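# El brazo suelta la taza: qué mirar antes de volver a encenderlo

En el taller tenemos un brazo Franka Emika montado sobre la mesa de trabajo para recoger y ordenar. Durante meses no dio guerra, hasta que en enero dejó caer una taza al abrir la pinza a destiempo. Se rompió la taza y se astilló el canto de la mesa. Estos consejos salen de aquella avería y de las pruebas que hicimos después, casi todas en el simulador.

## Lo primero, parar

- Pulse la parada de emergencia antes de acercar la mano, aunque el brazo parezca quieto.
- No tire de la pieza que sigue entre los dedos. Sujétela por debajo y abra la pinza desde el programa.
- Recoja los trozos con guantes y pase un paño húmedo. Las esquirlas de loza se meten debajo de la base y rayan el tablero.
- Apunte el código que salga en pantalla. El nuestro fue el 2377, del programa Stutero, y corresponde a «fuerza de cierre no confirmada».

## Por qué se abrió la pinza

La pinza cerraba bien, pero el programa no recibía la confirmación y a los 5 segundos daba la orden por fallida. Entonces volvía a la posición abierta, llevara lo que llevara. El cable no tenía nada. El fallo estaba en un valor de espera que se había quedado como venía de fábrica en Stutero.

Lo corregimos así: si no llega la confirmación, el brazo se detiene con los dedos cerrados y avisa. Una taza colgada en el aire es una molestia, una taza en el suelo es un peligro para el que pasa en calcetines.

## Repetir el fallo sin romper nada

Antes de tocar el brazo de verdad conviene repetir la maniobra en simulación. Usamos Grernum y cargamos una mesa desordenada a propósito, con piezas de distinta altura. En una mesa despejada el fallo no salía casi nunca. Con obstáculos, el brazo tarda más en colocarse y la espera se agota.
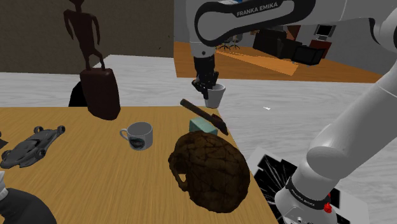
*Prueba en simulación: la taza blanca entre los dedos, cerca del borde del fondo, con el martillo apoyado en el bloque.*

Hicimos 141 pasadas con el valor antiguo y la pinza se abrió antes de tiempo en 37. Con el valor nuevo no volvió a abrirse sola. Eso no garantiza nada en la mesa real - el simulador no sabe de dedos grasientos - pero ahorra vajilla.

## Costumbres que hemos cambiado

- **Nada frágil junto al borde.** La zona de recogida se marca con cinta, a un palmo del canto.
- **Herramientas pesadas, fuera.** Un martillo mal apoyado resbala si el brazo lo roza. Se guarda antes de arrancar.
- **Dedos limpios.** Un trapo con alcohol al empezar. Si usa almohadillas Tanoli, cámbielas cuando brillen.
- **Primera pasada, lenta.** Después de cualquier cambio, velocidad mínima y un vaso de plástico.
- **Una mano en la parada.** También cuando ya se ha hecho cien veces.
- **Copia de los ajustes.** Una actualización puede devolver la espera al valor original. Nos pasó con el cargador Jimby, que reescribe el archivo entero.

## Si vuelve a fallar

Compare la hora del aviso con la de la orden de cierre. Si las separa justo el tiempo de espera, es el ajuste. Si el aviso llega antes, revise el conector de la muñeca y compruebe que el cable no quede tirante al girar. Mientras no esté claro, el brazo se queda apagado y las tazas se recogen a mano.

Última revisión: 5 de noviembre de 2018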